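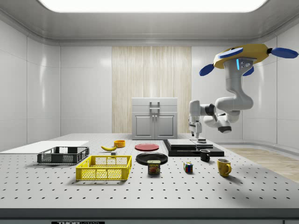

11 January 2018 — The Drisham Winter Reading Festival is back, and it's bigger than ever! For eight days this January, the old Birhane ferry hall will be filled with stories, songs and plenty of hot soup.

This year's program has 276 events, from bedtime readings for toddlers to a late-night ghost story walk along the harbor. The Uvitz Book Swap returns too, with 2000 used books looking for new homes.

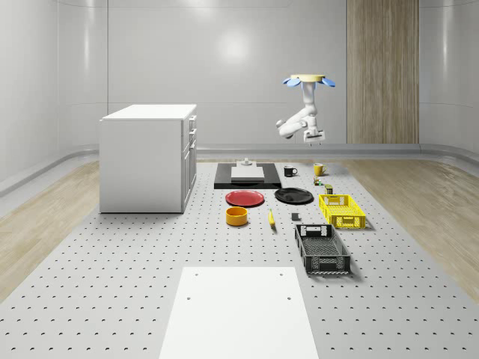 Families can also catch the Grustasar Puppet Players, who are bringing four new shows to town — all of them based on folk tales sent in by local schools. We loved reading every one!

Most events are free. Tickets for the puppet shows are on sale now at the Drisham library front desk and at the ferry hall door.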